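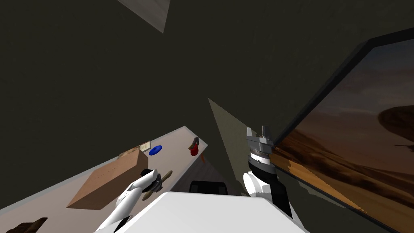 The bus to Hiltach left at six in the morning, and by then the old goalkeeper had already been standing in the parking lot for nearly an hour with his gloves in a bread bag and a thermos of his wife's coffee under one arm. He wasn't the goalkeeper anymore, of course. He was the goalkeeping coach, the man who pumped up the balls, and on away days the one who remembered the oranges. But in Fullier, where people are slow to let go of a thing they have been fond of, he was still called Keeper at the bakery and the bank, and I believe he would have turned around for nothing else.

Fullier had gone up to Hiltach in January every year since he was a boy, and had mostly come home again without much to sing about. The ground there sat at the top of a hill, open on 3 sides, and the wind came over the far goal so hard that a good high kick would hang up there, think about it, and drift back toward the man who had sent it.

The boy in goal that day was seventeen and had not eaten his breakfast. Keeper sat down next to him somewhere past the Trarer bridge and unwrapped a sandwich, and talked for a long while about his tomatoes, and a dog he'd had, and how you ought never to buy a ladder secondhand. The boy listened politely. At some point, without seeming to notice, he ate half the sandwich.

"What do I do about the wind?" he asked, when the hill came into sight.

"Oh, you'll hate it," said Keeper. "I hated it for eleven years. Stay a step closer to your line than you want to, and shout a lot. It keeps you warm."

There were 307 people in the ground, most of them with their collars up, and Hiltach scored in the first minute — a silly goal, a cross that bent in the air like a coat hanger and went in off the post. The boy looked over at the bench. Keeper was peeling an orange. He held up a piece of it, the way you might raise a glass to somebody across a room, and then he ate it.

The boy took one step back toward his line and began to shout.

You could hear him from the road, they said later in Fullier, though the people who said so had been at home by the stove all afternoon.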